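How I Turn a Long Work Table Into a Sorting Grid With Paper and Tape

If you've followed my posts for a while, you know I sort everything on one big table: dishes, craft stuff, the dreaded cloth pile. For years I just shoved things into heaps and the heaps wandered into each other. Then last November I helped my cousin clear out her place in Restwood, and she had tape lines all over her dining table. I came home and copied her!

You need brown kraft paper, a roll of blue tape, scissors and a tape measure. That's it. I bought a 200 foot roll of paper and I expect it to outlive me.

Roll the paper down the whole length of the table first and smooth it from the middle outward with your forearm (hands leave little ripples). Then do the long tape lines. Stick one end, walk the roll to the other end, pull it snug, and only then press it down. Short lines go across last. Mine are 21 inches apart because that suits a folded bath towel, but do whatever fits your stuff. 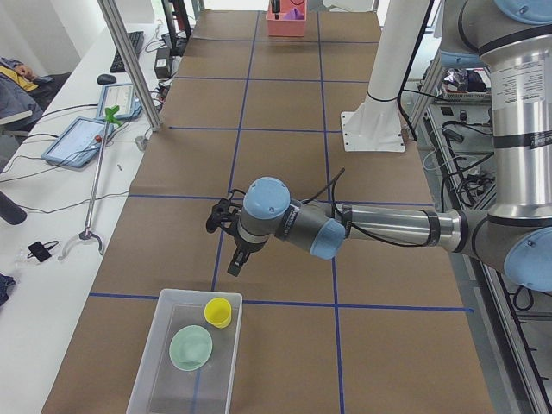
Kraft paper down, blue tape running both ways, and the clear bin with the yellow cup and mint-green plate at the near end.

Bins stay at the ends of the table. I used to park them in the middle and kept reaching over them, which got old fast.

Now the fun part. Give each rectangle a job and stick to it for the whole session. I start with cloths, one to a rectangle, and I don't fold anything at this stage. Just drop it in and move on! A crumpled cloth is fine as long as it isn't sitting on a line. Once everything has a spot, go back and fold, starting from the left.

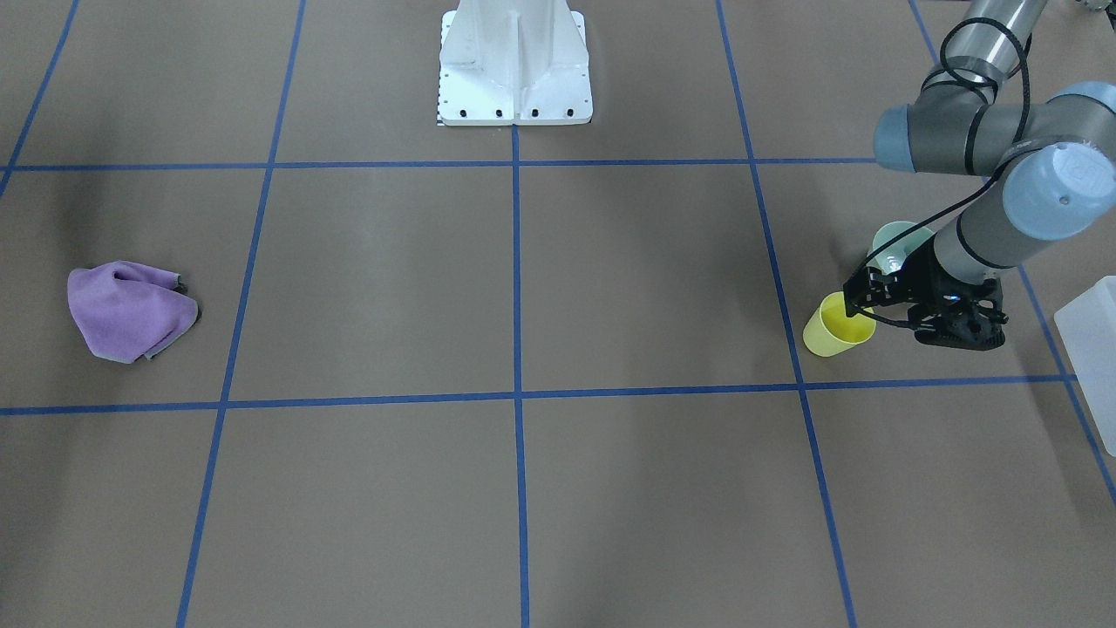
Sun-ja Choo: I tried this for my quilting scraps and loved it, but my tape tore the paper when I moved a line. I peel it back slowly now, flat against itself, and that mostly works. Do you change the paper every time?

Nope, I leave it down until it gets grubby, then pull up the whole lot and start over. For a small tear I put a fresh piece of tape right over it.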